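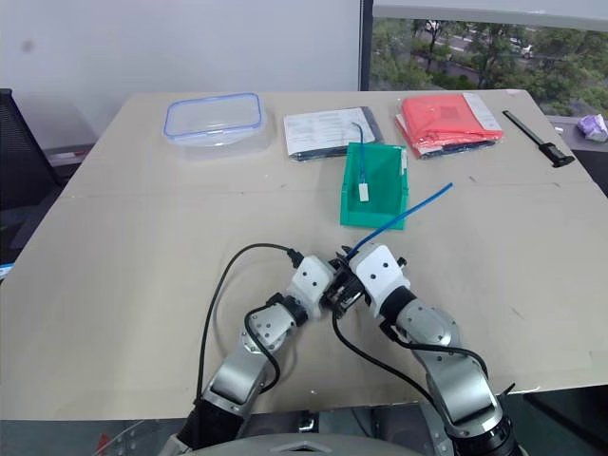
I'd been meaning to talk to the woman who runs the Skamemton repair shop ever since she fixed my kettle in March and charged me less than a sandwich. So I turned up at half past four with two buns, and she put me on a stool by the till and carried on working while we chatted.

She started out at Fokum, a big electrical warehouse, testing returns. "Kettles, toasters, hairdryers, all day long," she told me. "Most of them had nothing wrong. Somebody hadn't pushed the plug in." She stuck it for six years, then took the lease on a tiny place on Jafarzadeh Street that had been a wool shop (there's still a drawer full of buttons, and she let me have a rummage!).

Last year she mended 1,026 things. I asked what came in most and she didn't even have to think. "Lamps. People love a lamp. They'll bin a telly without blinking but they'll cross town with a lamp on their lap."

Her oldest customer is 77 and brings the same radio every winter. "I've told him it would be cheaper to buy one. He says he doesn't want one, he wants that one, and fair enough."

Money is tight, she doesn't hide it. Rent went up by 400 pounds in the spring and she's put her basic charge up to 20 pounds, which she hated doing. "I wrote the new sign three times. Then a lady came in and said, is that all?"

She'd like to run an evening class next, fuses and plugs to begin with, perhaps in the hall at Plalto if they'll let her have the big tables. I've said I'll go. I have a toaster that only does one side, and she's already refused to look at it until I've had a try myself.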